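About us

Hello, and come in! I'm Lionel Hulme, and I run Clandari, a very small film club with a very long screen. We show films with live music and, when the film wants one, a live narrator standing at the side with a torch and a sheaf of notes. I started it after watching an old silent comedy with a pianist in a pub function room and walking home far too pleased with myself to sleep. I rang Neville Rowbotham the next morning (he plays the cello, and he owed me a favour) and we had our first night booked before either of us had thought about chairs.

We did find chairs. We've got 60 of them now, which is as many as the room will take with the musicians in it, and most months they're all sat on.

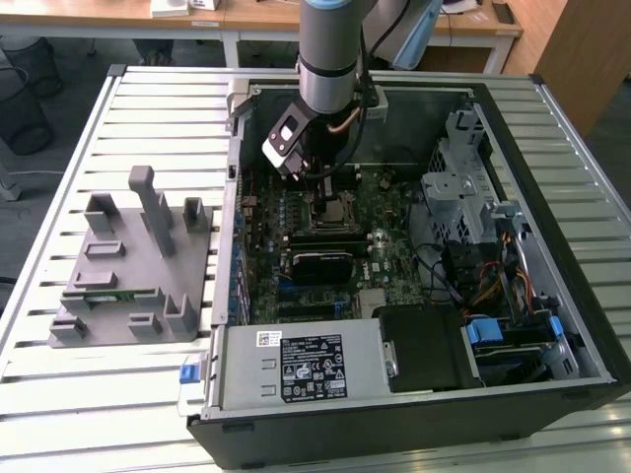 The inside of a desktop computer, lid off.

What do we show? Silents, mostly, but also travel films, animation, home movies that people lend us and the odd feature with its soundtrack turned right down. My favourite so far was Skudov, a slow, snowy thing about a ferryman, which we put on one December with Neville on cello and Miklós Barta on accordion. Miklós hadn't seen the ending. He'd asked not to! He played the last reel with his eyes glued to the screen and missed his own cue to stop, and I still think it was the best five minutes we've done.

Ryszard Piątek does our narration. He writes it all himself, and he'll change it on the night if the audience is in a giggly mood. If you've only ever known films with the sound baked in, do try one of his - it's a bit like having a favourite uncle read to you, with a band.

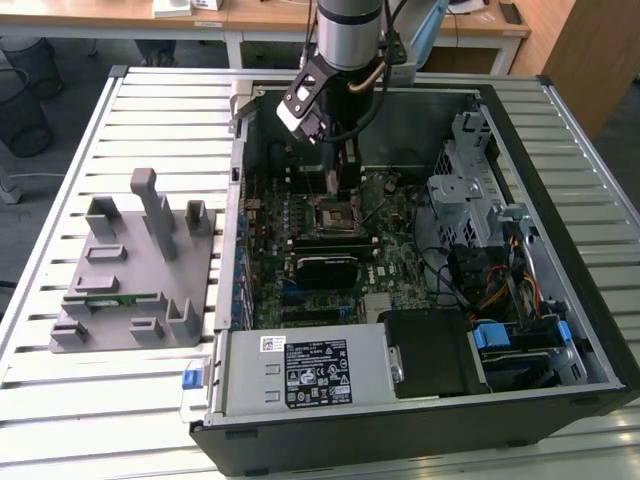
How a night works

Doors open an hour before the film. There's tea, beer and a short film to settle everyone down, then the main one, then we drag the musicians to the front and you can ask them whatever you like. Tickets cost £5 on the door or through the website, and under-twelves get in free if they bring a grown-up. You don't need to be a member, but if you'd like to be, we have 467 on the list and we'd love another. Members get the programme early and a say in what goes on it (last season's vote was very close and there was some muttering).

We also take the show out. Village halls, a boathouse, a school gym with a dreadful echo - we've played them all, and the projector and instruments fit in one van if Neville sits sideways. Our biggest crowd was 735, outdoors, for Hakero, and I was so nervous that I introduced the wrong film.
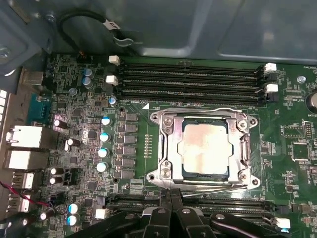

Florian Courtois wrote to us after that one to say he had come for the accordion, stayed for the narrator, and thought the second half could have done with a good deal less talking over the quiet bits. Ryszard read the letter and cut two pages. Please do write to us as well, even if it's to grumble!

Our new season opens on 16th June with Pichon, a comedy with far too many hats in it, and a brand new score for cello and accordion. If you play something and fancy joining in, or you've got a hall and would like us to come and fill it, drop me a line through the contact page. I answer everything myself, usually late at night.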